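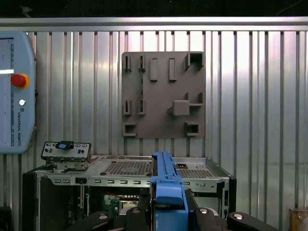 Should you take a longer car loan to get the monthly payment down? In most cases I think you shouldn't, and if the only way to afford the car is to stretch the loan, the car costs too much.

I bought a used Plisar wagon last December. The dealer opened with the payment, and I had to ask twice for the full price. When the sheet finally came around, the loan ran into 2031. The car already had a few years on it, and by then I expect it will need tires, brakes and probably a good deal more.

A long loan looks gentle because the payment is small. What you pay for that is interest, and time spent owing more than the car is worth. If it's written off in that stretch, the insurance cheque may not cover the balance. People then roll the shortfall into the next loan and start out behind.

I asked for a shorter term and the payment went up by $28 every two weeks. That was less than I'd feared. The total interest dropped by $846, which paid for a set of winter tires with money left over.

There are fair reasons to go long. Someone who needs a car to get to work and has no savings may have little choice, and a low promotional rate changes the math. I'd still ask whether the loan can be paid down early without a penalty, and get the answer in writing.

Dealers should have to put the total cost in the same size type as the payment. Until they do, bring a calculator - the one on your phone is fine - and work it out before you sit down.

Shahram Tehrani
2026-09-24

Comments (3)

Haldane
Same thing at the Bodel lot here. They wouldn't talk price until I stood up to leave.

lernia_driver
Easy to say if you have the extra $28. I put $1000 down and still needed the long term.

Haldane
Fair enough, but check if yours lets you make lump payments. Mine does, once a year.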